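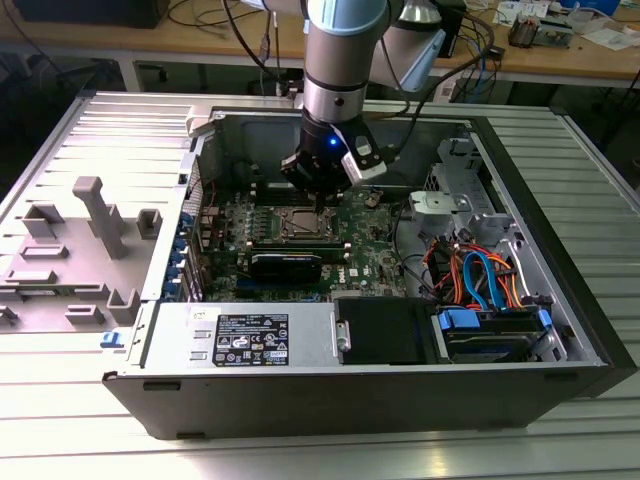

Vol. 4, p. 45

Print this article | E-mail this article

Search the encyclopedia Go Advanced Help

Desktop computer case, interior of

The desktop computer case, also called a tower, is a metal box which holds the working parts of a personal computer. In ordinary use it stands upright beside or under a desk. For repair, cleaning or teaching it is usually laid on its side and one side panel is taken off, so that the parts can be reached from above. This article describes the parts found in such a case and the usual order of work inside it.

Motherboard

The motherboard is the large printed board fixed to one wall of the case. Almost every other part is connected to it, directly or by a cable. Boards were for many years mostly green, which is the color of the protective coating and has no effect on how the board works. Large manufacturers often print their own name on it, as with the small white Dell logo on the board shown at the head of this article. The small cylinders and blocks which stand in rows near the processor are capacitors and chokes. They make the electric supply smooth before it reaches the processor.

Processor and heatsink

The processor sits in a socket and has a flat metal cover, silver in color. In a complete computer this cover cannot be seen, as a heatsink is pressed on top of it, in most cases with a fan. Between the two there is a thin layer of thermal paste. When the heatsink is removed, the processor is left exposed, and the computer must not be switched on in this condition. Old paste is wiped away and new paste is put on before the heatsink goes back.

Memory

Memory modules stand in long narrow slots close to the processor. A clip at one or both ends of the slot holds the module. The module fits in one direction only, and it should never be forced — the notch in its lower edge shows the correct way.

Expansion cards

Cards for graphics, sound or network are placed in slots on the board, with their connectors facing the rear of the case. Older cases hold each card with a screw. Many later ones use plastic retention clips, frequently blue, which open without a tool. In some office computers the same color is given to other parts that the user may release by hand, for example the latch of a hard drive bay.

Drives and cables

Hard drives and optical drives are kept in bays or in a metal cage. Each SATA drive needs two cables, one for data and one for power. Data cables are sold in several colors, among them orange, red, blue and black, but the color does not say anything certain about the speed or the purpose. Nighat Khattak, in her handbook for the Jatoi repair course, advises the student to write down where every cable goes before pulling out the first one.

Power supply

The power supply is a closed metal unit with a label that gives its ratings and the marks of certification. It should be treated as one piece and not opened, for its capacitors can keep a dangerous charge after the cord is unplugged. Its position is different from one case to another. Where it covers a part of the board, it must be swung out or taken away first.

Order of work

The cord is removed from the wall, and the power button is pressed once to empty the remaining charge. The worker then touches bare metal of the case, or wears a wrist strap. Cables come off next, followed by the cards, the heatsink and finally the processor. Assembly goes in the opposite order. A bench with a firm, level top is preferred, and small screws are kept in a dish — they roll easily into the case and may cause a short circuit.

See also: Heatsink; Motherboard; Power supply; Workbench

Print this article | E-mail this article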